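Bedroom and Bedding > Beds and headboards

How to keep a blanket on top of an upholstered headboard?

Irena Jasińska
Posted 4/8/24

Hello everyone. I have a bed with a gray upholstered headboard, the kind with vertical stitched channels, and a light wooden frame. I like to put a thick knitted blanket over the top of it, but every night it slides down behind the bed and in the morning I must pull it out with dust on it. The blanket is 150 cm wide, white, and quite heavy. I don't want to put nails or staples in the fabric. Also, does the knitting damage the headboard, or is it the opposite? And how do you stop a duvet from looking so rumpled when it is light gray and shows every fold?
Thank you for any advice.

Lech Duda
791 helpful votes

I had the same trouble for one winter. The blanket slides to the side where it is heavier, so the first thing is to find the balance. Fold it once the long way, lay it over the top, and let the front part hang a little shorter than the back part. If the bed stands away from the wall, push it closer, and the wall will hold the back part for you.
When this is not enough, take a strip of non-slip mat for rugs and lay it on the top edge under the blanket. I cut mine 2 inches wide and it cannot be seen. Please do not use sticky tape on upholstery – I did it, and the glue stayed.
About damage: wool can leave small fibers in the stitching, but a soft brush takes them out. Look also for rough wood on the back side, it can pull the loops.

Auður Juhl

just leave it on a chair at night

Dariusz Walczak

Lech is right about the mat. For the duvet, shake it from the two bottom corners and then smooth it from the headboard down. It will still have folds after somebody sits on it, and I stopped to fight with this. Mine is also light gray, and I think it looks fine when the blanket is in its place.
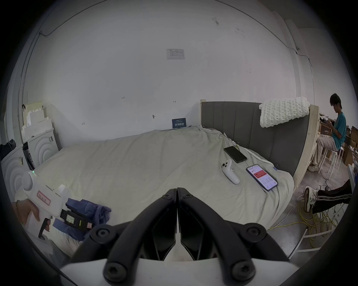
White knitted blanket over the gray headboard, duvet not smoothed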